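Section 4: Setting up your countertop dishwasher

Okay, you've got the Closari out of its box and the foam is all over your kitchen floor. Mine was too! Before you plug anything in, give yourself a clear stretch of counter next to the sink and read this section through once. I wrote it after fitting two of these, and I made most of my mistakes on the first one.

What you need: the inlet hose (gray, with the Andar quick-connect on one end), the drain hose, the faucet adapter, a towel, and a bucket if your drain hose can't reach the sink.

1. Take the shipping tape off the door and pull out the lower rack. There's a bag of washers tucked under it – don't throw it away with the packing.

2. Set the machine down with its back a hand's width from the wall. The hoses bend behind it, and a kinked hose will stop the fill every time.

3. Unscrew the aerator from your faucet and screw on the adapter, hand tight. If it wobbles, try the thicker washer from the bag.

4. Push the Andar connector up onto the adapter until it clicks. Give it a tug. I thought mine had clicked and I got a wet shirt.

5. Hang the drain hose over the edge of the sink with the plastic hook. The end must sit above the water if you leave the sink full.

6. Turn the faucet on slowly and look for drips at both ends of the inlet hose.

7. Plug in and run the Rinse program with nothing inside.

Caution: don't use an extension cord. The machine has its own grounded plug and wants a wall outlet.

Note: if you see code 123 on the display, the door isn't latched. Code 679 means no water is coming in, so check the faucet first and the kink second. I've had both in one evening.

Water hardness: the dial inside the door ships at 2, and that suited my tap water fine. If your glasses come out cloudy, go up one notch and run a few loads before you touch it again. The Plesden salt goes in the well under the lower rack (use the funnel, please, it gets everywhere).

Loading: big plates stand on edge in the lower rack, leaning a little, with space between them so the spray can get at both faces. Anything tall goes at the sides, away from the arm. Spin the arm by hand before you close the door, and if it knocks on something, move that something.
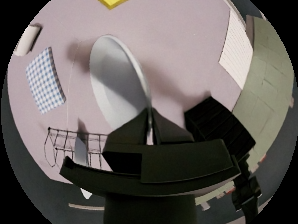

A plate, up close and at a tilt. 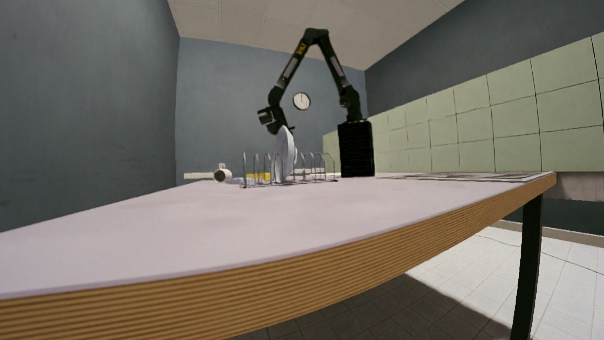 Can I connect it to the hot tap?
Use the cold one. The heater warms the water in stages as the program runs, and starting hot can set egg and starch onto the dishes before the detergent gets to them.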